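Folding a T-shirt with four yellow fingers
Tips page, Keltari Robotics Club

The club's project this year is called Fisimlow, and its aim is to teach a pair of robot arms named Żak to fold laundry. Żak can't fold anything yet. To get him there, members take the hand-held grippers home, fold their own washing with them, and bring back the recordings. The target is 2000 folds by the end of March. At the time of writing we have 174, and I did a good many of them in my dressing gown.

What follows is what we've learnt so far, for members who have just collected a pair of grippers and are looking at them with misplaced confidence.

Choosing a surface

A bed is the best place in most homes. It's the right height if you sit beside it, and there's room for both elbows. A dining table is too slippery and the shirt will follow you about. A duvet is worse, as you'll pick up the duvet. I have folded a duvet cover into a T-shirt and it took two meetings to find out why the recording looked so odd.

A firm summer mat laid over the sheet works very well. The fingers slide along it and don't dig in, and you can get one tip under a hem without bringing the bedding along for the ride. Put anything you aren't folding well to the side.

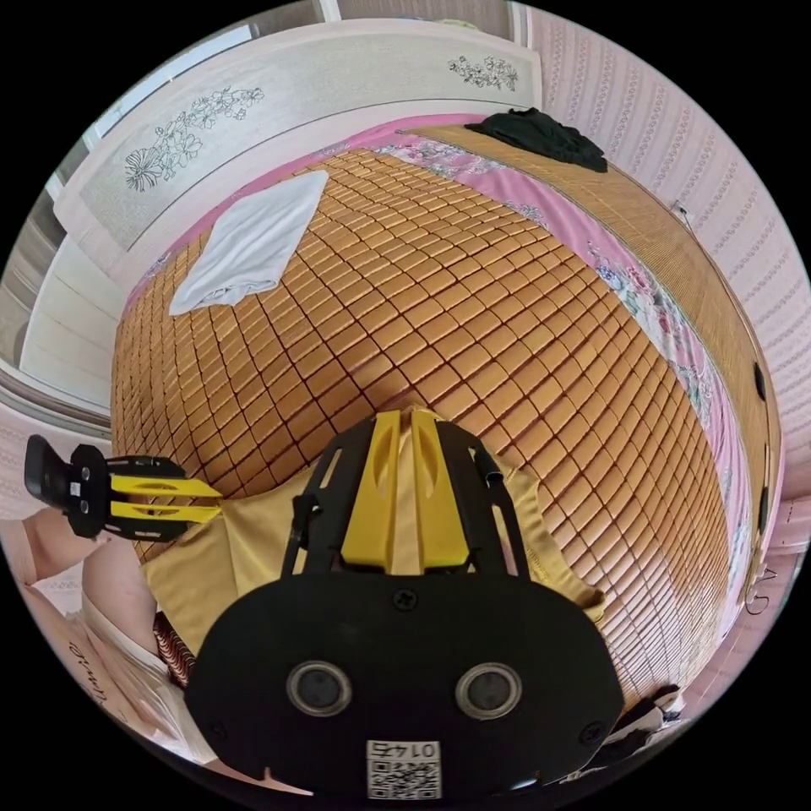

Mustard cloth on a summer mat, with the folded towel kept clear of it.

Colour matters more than you'd think. White on white sheets is a misery to look at afterwards. Pick something plain that stands out from whatever is underneath, and leave your club hoodie for another day. Thick hoods defeat everybody, and the Odine student cup doesn't include them in the folding round anyway.

Before you start

Shake the shirt out by hand. You're allowed. The rules for the cup say the garment starts crumpled, but we're practising the fold first and the crumple later, and there's no sense in making both impossible on the same evening.

Take off long sleeves that dangle, or roll them. Open and close each gripper a few times before you go near the cloth. If one feels stiff, wipe the fingers with a barely damp cloth and dry them. Don't oil them. One pair came back to us oiled and we have a drawer of shirts with two neat spots on each shoulder.

Check the round windows on the front for fluff. Fluff is the great enemy of this project and I say that as someone who has also met the printer at the library.

The pinch 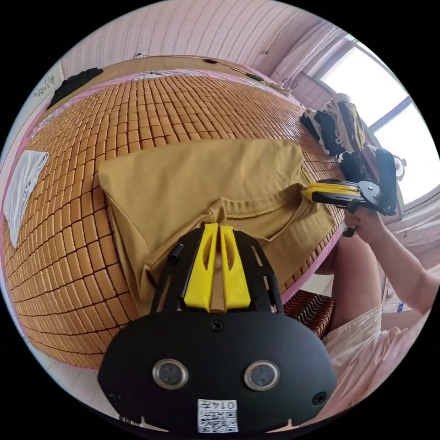

Most failed folds go wrong at the first pinch, and most first pinches go wrong through greed. You don't want a handful of shirt. You want a small ridge of it, enough for the two fingers to close on and no more. The neckline is a friendly spot for this: the stitching stiffens the cloth, so with the fingers pressed together around a fold there, and the other gripper holding the sleeve on the right, you have two points that will stay where you put them. Then you can draw them apart gently until the cloth between them lies straight. Pull hard and one side will ping out, generally towards your tea.

If the cloth won't rise into a ridge, nudge it from the side with closed fingers first, as if you were pushing crumbs along a worktop. Then open, straddle, close. Keep your wrists low. People lift their wrists when they concentrate and then wonder why they're pinching air.

The lift

Lift only as high as you need. A shirt held high between two grippers turns into a rope very quickly, and a rope is extremely hard to fold into a rectangle, though I have colleagues who keep trying.
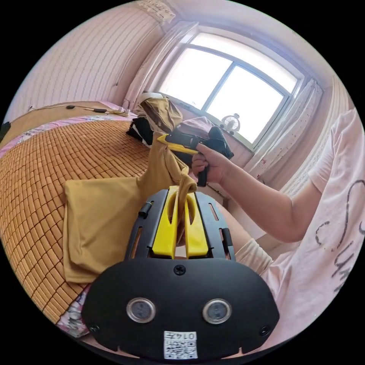 Up it goes, and round it goes. Lower it and spread it flat before folding.

If you get a twist, the temptation is to untwist in mid-air by turning one hand over. Your wrist will manage it and Żak's probably won't, so we'd like you to do it the dull way. Lay the whole thing down, let go with one gripper, smooth from the middle outwards with the closed fingers, and take hold again. Leave the dull bits in the recording. Recoveries are useful to us, and you'll be supplying plenty.

The fold itself

Sides in, sleeves back, bottom up. Any way your mother taught you will do, as long as you do it the same way each time. We lost most of a week to a disagreement over whether the sleeves go in before the sides or along with them. The club's position is that they go in along with them. My position is that I have stopped attending that part of the meeting.

Time yourself after the first few. The cup allows 115 seconds for a shirt, which sounds generous until you've spent ninety of them on a cuff.
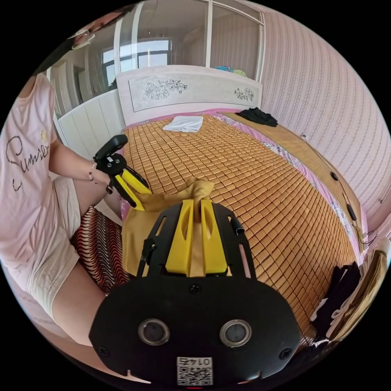

Lộc Lại thinks I've got the speed business wrong and wants it put on the page: beginners shouldn't time themselves at all in the first week, as they start snatching, and a snatched fold teaches the arms to snatch. Go slowly, says Lộc, put the first gripper down on the cloth and keep it still, and only then bring in the second. Two hands moving at once looks clever and gives you a knot. I tried it on Sunday and my folds were better, so I've left the paragraph above in purely out of stubbornness.

Odds and ends

Sit on the side where your stronger hand has the longer reach. Swap sides every so often, or you'll end up with one tired shoulder.

Do no more than 6 shirts in one go. After that you'll get sloppy.

Cotton that has been tumble-dried is springy and unfolds itself while you're reaching for the other end. Line-dried is better behaved. Anything with sequins is your own affair.

Label the recording before you put the grippers away. "Shirt again" isn't a label.

Grippers come back to the cupboard in pairs, with the fingers closed and the fluff removed. Spare wipes are on the top shelf, behind the glue.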